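Why Wet Wipes Come in a Sealed Packet

A wet wipe is a soft sheet soaked in cleaning liquid. If you left one on a table, the liquid would turn into vapor and drift off into the air. Soon you would have a dry, stiff sheet that cleans nothing.

The packet stops this. Its walls are made of thin film that liquid can't easily pass through. At the factory, a machine presses the top and bottom edges together with heat. The film melts a little and sticks to itself. Many seals have tiny ridges, called crimps, which help hold the two sides together.

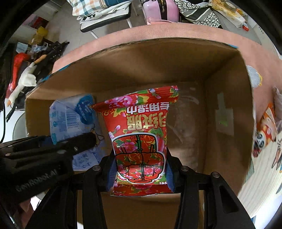

Some wipes are made for just one job. There are wipes for glasses, wipes for shoes and even wipes for puffer jackets. A puffer jacket is filled with down or fluffy fiber, and it can take a long time to dry after washing. If there is only a small spot on the sleeve, a wipe can clean it without soaking the filling.

Packets often travel to shops and homes in cardboard boxes. Cardboard is light, and it has a wavy layer inside that softens bumps. Heavy things should go at the bottom of the box so they don't squash the packets.

Once a packet has been opened, air can get in. Close the flap if it has one. If it doesn't, put the packet in a zip bag and press the air out before you shut it.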